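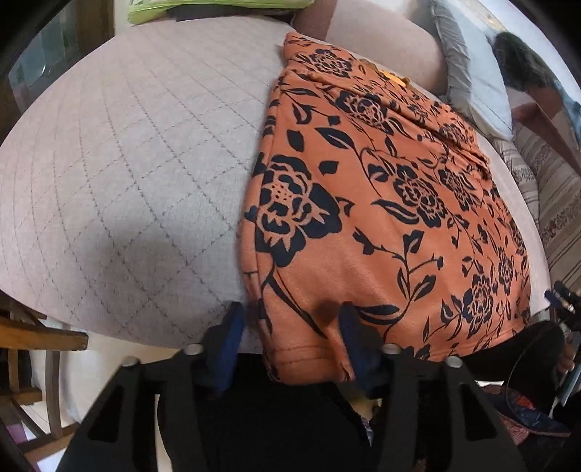
Hems are the subject of the second unit of the Clothing Care and Repair course at Stockdale. A hem is the finished lower edge of a garment or furnishing, made by folding the raw edge of the cloth to the wrong side and fixing it in place. Students should be able to name the parts of a hem before attempting any work upon it: the fold, which forms the visible edge; the allowance, which is the cloth turned up inside; and the stitching line, which holds the allowance to the body of the piece. On the orange fabric with the black floral print, the stitched line runs across the cloth near its lower edge. Patterned cloth of this kind is suitable for early practice, as small faults in stitching are less noticeable against a busy print.

2.1 Types of hem

Single-fold hem. The edge is neatened and turned up once. It is used on thick cloth, where a second fold would make a ridge.

Double-fold hem. The edge is turned up twice so that the raw edge is enclosed. It is the usual choice for shirts, skirts, curtains and table linen, and it stands up well to washing.

Blind hem. The stitches catch only a thread or two of the outer cloth and can hardly be seen from the right side. It is used on formal trousers and lined curtains.

Rolled hem. A very narrow hem, worked by hand or with a special machine foot, for scarves and other light articles.

2.2 Inspection before repair

Before a hem is unpicked, both sides of the cloth are to be inspected in good light. The student should record whether the thread has broken, whether the cloth itself has torn, and whether the hem has been let down or taken up in the past. An old crease line will often remain after the stitches are removed. Pressing with a damp cloth may reduce it - a test on the inside of the allowance should be made first, particularly where the dye is dark or strong.

Cloth that has worn through at the fold cannot be repaired by stitching alone. The hem must be either shortened to sound cloth or faced with a strip of similar weight.

2.3 Marking and turning

The new length is measured from the waist or shoulder and marked with chalk or pins. Cloth cut on the bias should be left to hang overnight before it is marked. The first fold is pressed, then the second, and the whole is tacked before the final stitching. Tacking threads are removed once the final line has been checked.

2.4 Written work

Each student will submit a repair record for one hemmed article, with a commentary of no more than 300 words. The record should state the type of hem, its condition when received and the method chosen. Samples from the March session are kept in the Mimside workroom and may be consulted on request.

Handout revised 2023-05-26

Related handouts
Unit 1: Fibres and Weaves
Unit 3: Seams and Seam Finishes
Unit 4: Darning and Patching
Workroom Rules, Mimside
Reading List for Clothing Care and Repair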